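Robot Learning for Manipulation, Unit 6
Learning from demonstration with two multi-fingered hands
Handout by Nilmini Kodikara
Mar 5, 2019

Please read before the lab session. Bring the printed log sheet from Unit 5, we will fill in the second half of it.

1. What we did last time

In Unit 5 we wrote down the policy as a function that takes the current observation and gives back the next action. The observation has two parts: the camera picture from the head of the robot, and the joint positions of both arms and both hands. The action is the joint targets for the next time step. We trained this function by plain behavior cloning, which means that we ask it to copy the demonstrator at every time step and we punish the squared difference.

Several of you asked why the loss on the validation set was so low while the robot still missed the object. This question is the subject of today.

2. Small errors grow

The policy is trained only on states that the demonstrator visited. At test time it makes a small error, for example the thumb is a little too high. Now the robot is in a state that is slightly different from all the training states, and its next error is a little larger. After a few seconds the hand can be in a place where no demonstration ever was. This is called compounding error, or covariate shift.

With a hand that has many joints the problem is harder than with a simple two-finger gripper. The gripper is open or closed. The hand can be wrong in many ways at once, and some of them look almost correct to the camera.

3. Action chunks

The method we use in this course is simple. The policy does not predict one action. It predicts a chunk of k actions, and the robot executes the chunk before it looks again. With k = 20 there are twenty times fewer decision points in one episode, so there are fewer chances for the error to grow.

The price is that the robot is slow to react. If the object rolls away in the middle of a chunk, the policy will know it only at the next decision point. In the overlapping version we predict a new chunk at every step and average the predictions that speak about the same moment. Recent predictions can get more weight or less weight. Try both, and write in your log which one you used.

4. The bread task

The task for all groups is the same: pick up a piece of bread and put it in the bowl. The left hand does the picking. The right hand stays next to the bowl, and you must decide if your policy controls it too or if you keep it fixed.

Bread is a good object for this lesson. A round bun has no handle and no flat side, and its shape is different from one piece to another. The grasp must be made with the thumb on one side and the fingers on the other. If the fingers close too early, they push the bun away.

Carmela Leone's group collected the first set of demonstrations, with 20 episodes. Settimio Messina then added 17 episodes in which the demonstrator makes a mistake on purpose and corrects it. Do not mix the two sets before you have trained on the first set alone, or you cannot see what the corrections give you. 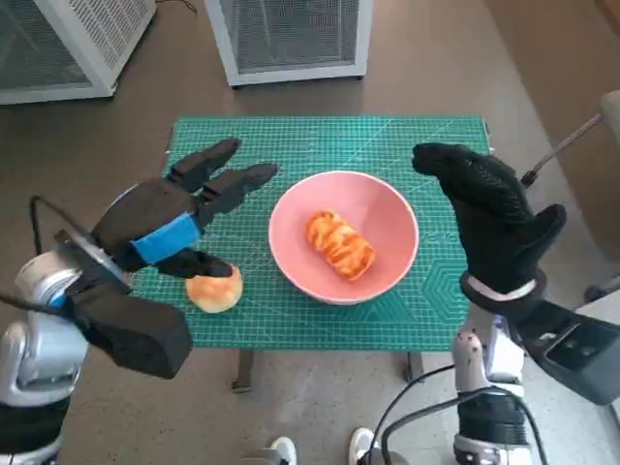

The moment before contact deserves special attention when you cut the episodes into phases. We use 3 phases: approach, grasp, and transfer. The approach ends when the first finger or the thumb touches the bread. Many students put this border too late, when the bread already moves, and then the approach phase contains actions that belong to the grasp.

5. Evaluation

Report the success of each phase separately. One number for the full task hides too much. A policy that always reaches the bread and never holds it has a different illness from a policy that goes to the wrong place.

Keep the start positions the same for all the policies you compare. Write them down before the first trial.

6. Homework for April

a) Train with k = 1 and k = 20 on the first set. Plot the joint error over time for one episode of each.
b) Repeat with the correction episodes added.
c) In half a page, explain which phase gained the most and why you think so.

Send the report to Olesia Boiko. Questions about the log format also go to her.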